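Zaltunon Opens Spring Sign-Up for Its Bag-to-Table Cooking Evenings

For release 1/18/20

Zaltunon, the neighborhood cooking school on Pletow Street, is opening sign-up for a new run of its Bag-to-Table evenings, and we could not be happier to have them back. The classes start in March and take in everything between the store and the stove: unpacking a shopping bag, sorting what came home in it, and laying it all out so that dinner gets going without a scramble.
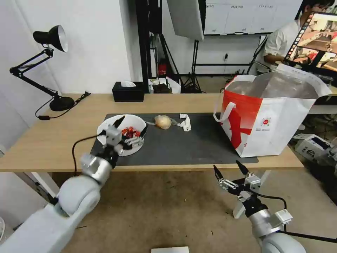
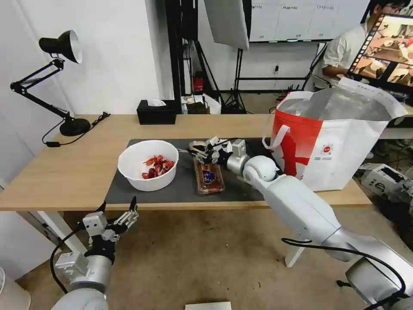
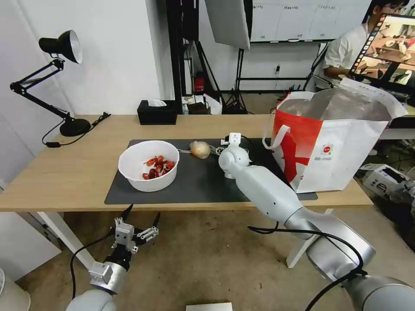

Groceries at the table: a white bowl on the dark gray mat, with the red-and-white shopping bag standing to the right.

More than 90 people came to the first run, and a lot of them told us the same thing. They liked the recipes, but what they kept using at home was the first half hour, before any heat was on. So we've given that part an evening of its own.

"I used to put the whole bag on the counter and dig," said Konrad Urbańczyk, who teaches the opening class. "Now I clear one patch of table, put a mat down, and everything gets a spot on it. Bowl on the left, bag on the right, the thing I'm about to cut in the middle. My onions have never had it so good!"

The opening class is all about the table. Guests will practice with lined shopping bags, bowls and packaged foods, talk over what should go straight into the fridge, and set up a work area that suits the size of their own kitchen (yes, tiny ones too, bring a photo). The second evening moves on to shellfish, with crayfish as the main event, and the third is a shared supper built from whatever the group picks out at the Findar market that afternoon.

Masaru Nagano will lead the crayfish evening. He plans to cover rinsing, seasoning, a quick boil and the right way to twist off a tail, plus a garlic and onion sauce that our staff have been eating on toast all winter.

"Crayfish are messy and fun and you eat them with your hands," Nagano said. "Get the table ready first and you can enjoy the mess."

The series runs for 3 evenings and costs $166 per person, including ingredients and supper on the last night. Guests can also book as a pair and share a table, 2 to a mat. Please tell us about any shellfish allergy when you sign up, and we'll set you up with another dish at a separate station.

Places can be booked at the Zaltunon front desk or at the Śliwiński bakery next door, where sign-up sheets are by the register.

Press contact: Konrad Urbańczyk, Zaltunon, Pletow Street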